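Print this page | E-mail this page

Placing a name on the Drallow war memorial

My great-uncle served with the merchant fleet and was lost at sea. His name is absent from the memorial at Drallow, although he was born in the parish and his parents remained there. I hold his birth certificate and a letter from the shipping office. To whom should an application be addressed, and is a fee payable?
Vilja Mäkelä

Applications are made in writing to the parish office. The applicant should supply evidence of birth or residence, evidence of service and evidence that death occurred as a result of that service. Copies are accepted at the first stage — originals should not be posted. Merchant seamen are eligible on the same terms as members of the armed forces. 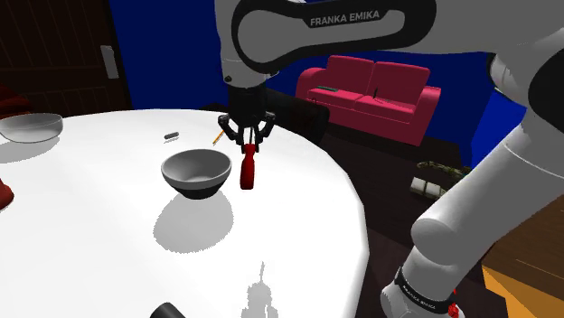 Once the papers have been accepted, a notice is displayed for 3 months so that relatives may comment. The cost of cutting the letters falls to the family and came to some £400 when our own request was approved. A grant of up to £300 may be sought from the Halonen Fund, provided that the work has not yet begun. Names are added in April, ahead of the summer service.
Jummai Danladi

I believe the panel facing the road is full. There are 521 names on the memorial as it stands, and later ones went on the low wall behind. You may wish to ask which it would be. The office is open on Wednesday mornings.
Faltov

Last updated: April

Contact us | Copyright Pluteo Community Help | Back to top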